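From: Nabila Ouazzani
To: Skellton users list
Subject: Re: arm stops dead halfway through wipe cycle

Hi Bongani, hi all,

I think we've got it!! Or at least we've got something that makes it happen on demand, and after two weeks of it only failing when I'd gone for coffee, I'll take that.

Bongani Maluleke wrote:
> We see the same stop you described in November. The arm picks up the
> cloth, starts its pass over the desk, then halts with a force limit
> fault and won't clear until you power cycle. Our log shows a jump from
> nothing to over the limit in a single sample. We swapped the wrist
> sensor and it made no difference. Is anyone else running the Jasteck
> gripper firmware with the new cloth routine?

Yes, we are, and your single-sample jump is the clue. Hajar Belhaj wrote a little script that lines up the force log with the planned path, and every one of our faults lands where the path crosses the edge of something low and flat. A closed laptop is the worst. The planner treats it as part of the desktop, so the arm keeps its wiping height and the gripper meets the side of the lid. We ran the routine 200 times on a bare desk with no faults at all. With a closed laptop in the middle of the desk we got 110 faults in the same number of runs. I have never been so happy to see a robot fail.

So the force limit is doing its job, please don't raise it! I know Ragab suggested that on the old thread, but you'd just be pushing harder on somebody's computer. The fault that won't clear is a separate bug, and Mairéad is looking at it with the Clollham folks.

What helps for now:

Set the minimum obstacle height down to 2 mm (the default is far too generous). You'll get a few false obstacles from glare on glossy white desks, but the arm just goes around them, and the wipe takes a bit longer.

Also turn off the "resume after contact" option until there's a fix. Ours tried to carry on once with the cloth bunched under the gripper and dragged it right off the desk.

Bongani, could you try the lower setting and send me the log either way? I'd love to see if your jump goes away too. Hajar's script is in the shared folder, and she's glad to take questions.

Nabila 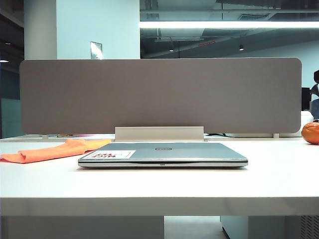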